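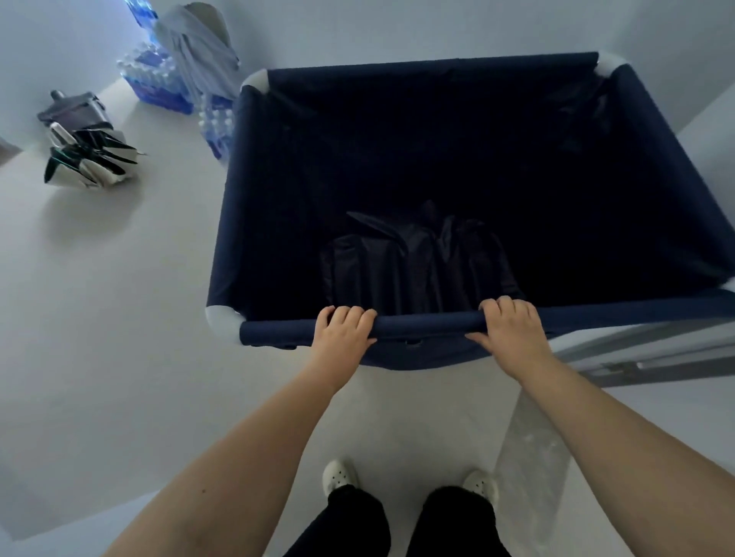 October

Posted by Hubert Kuster

Re: [stores] Fabric bin carts, are they worth having?

Morning all,

Replying to the question below, as we've been using the navy fabric carts at Sukholm for long enough now that I have a fair idea of what they do well and where they give trouble.

> We are setting up a second store room at Parri and need something to move
> soft stuff and odds and ends between the store and the flats. Mostly
> bedding, curtains, bags, some kitchen bits, bottled water when it comes in.
> At the moment we use crates on a sack truck and it takes too many trips.
> I have seen the big fabric carts with the metal frame underneath and the
> open top. Does anyone on the list use them? My worries are (a) whether the
> fabric lasts, (b) whether you can put anything heavy in, and (c) whether
> they go through an ordinary door. I would also like to know how people
> clean them. Is the plain one all right or should I be looking for one
> with a lid?
>
> Thanks in advance

Taking the points in order.

Fabric. Ours is the dark navy one, stretched over a rectangular frame with white plastic connectors at the corners. The fabric itself has held up. It has gone a bit pale along the top where people lean on it but there are no holes. The corner connectors are the part to look at. On the first cart we had, one of them cracked because it was being lifted by the corner to get it over a door strip. Plalix sent a replacement and it pushed on without tools, though it needed a good shove. Since then the rule is that you lift by the rail or you don't lift. The rail at the front is padded, with the navy fabric going over it, and you can get both hands round it comfortably. If you are choosing between models I would go for the padded one. We tried a bare rail first and people complained about it in the cold weather.

Weight. Bedding, curtains, coats and so on are fine, as much as you can get in. I would not put water in it. A shrink-wrapped pack of bottles dropped in the middle pulls the base down, and then the sides come in and everything else slides on top of it. You also have to bend right over the rail to get the pack out again, which is hard on the back. Our water packs stay on the floor by the wall until we are ready for them and then go on the sack truck, so don't get rid of yours. Same goes for tins and anything in glass.

Knives should not go in at all, even in the block. A block will tip over the first time the cart turns, and then you have someone reaching into a deep dark bin full of blankets with loose blades in it. We carry those by hand, last. I know that sounds obvious but we did have a near miss at the Nerell clearance and I would sooner mention it.

Doors. Measure before you order. Ours is 69 cm across at the widest part of the frame and goes through our doors with a bit to spare on each side, but the door to the old boiler room is narrower and it won't go. Measure the opening with the door on it and open as far as it really opens. The bit that catches is the metal frame below, where the struts and bolts are, so it is no good going by the fabric part. We have a nice scrape along the corridor paint at bolt height to prove it.

Cleaning. I brush it out, then wipe the inside with a damp cloth and leave it overnight. The base comes out on ours but it is a nuisance to get back in and I only do that if something has been spilt. One thing to watch is that the inside is very dark and so you can't see dark things in it. A black bag or a black jumper at the bottom near the front wall is easy to miss, and it is right under your hands where you don't look. We have sent a cart back to the store as empty more than once with something still in there. Now whoever empties it has to put a hand down into each corner and along the front before it is signed off. Some people put a white sheet in the bottom first. I tried it and the sheet just ended up in a ball, but you may have more patience.

Lid. I wouldn't bother. We had a lid on one of the first two and it was off and behind a cupboard within a month. If you have to take things across a yard in the rain, a sheet of plastic tucked down inside the rim does the job. Do pick the plastic up afterwards. Thin crinkly sheet on a smooth floor is slippery, and it gets under the wheels and winds itself round the axle. Cutting it out is a job for scissors and a torch.

On shoes, as somebody will ask: our lot mostly wear clogs indoors and that is allowed, but I ask them to put proper closed shoes on if the cart is full and has to go down the ramp.

A few other things you didn't ask.

Push it, don't pull it. Pulled, it comes up on your heels.

Don't fill it above the rim. You can't see over it, and the top layer falls off at the first corner anyway.

Put a strip of tape on the rim with the name of the room it belongs to. We did not, and for most of a year one of ours lived at Parri, as some of you will remember.

Small things get lost in them. For chargers, cutlery, remote controls and so on we use a cloth sack, tie it at the neck and stand it in the corner of the cart. The plain light-coloured sacks are best as you can find them again among dark bedding.

Tighten the bolts underneath every so often. Ours work loose after 600 metres or so of the rough path, not after so many weeks, so it depends where you go with it. If it starts to rattle, that's what it is.

Would I buy it again? Yes, for soft things. We went from nine or ten trips with crates down to two with the cart for a one-bedroom flat, and the sack truck does the rest. I would not want it as the only thing we had.

If you want to try one first, you can borrow our spare for a fortnight. It would need collecting from Sukholm, and it does not fold, so bring the van and not the car. Mornings before eleven are best for me. Ring the side bell, the front one is still broken.

If anyone has found a base board that fits the Plalix carts and doesn't slide about, I'd like to hear what it is.

Regards,
Hubert Kuster
Stores, Sukholm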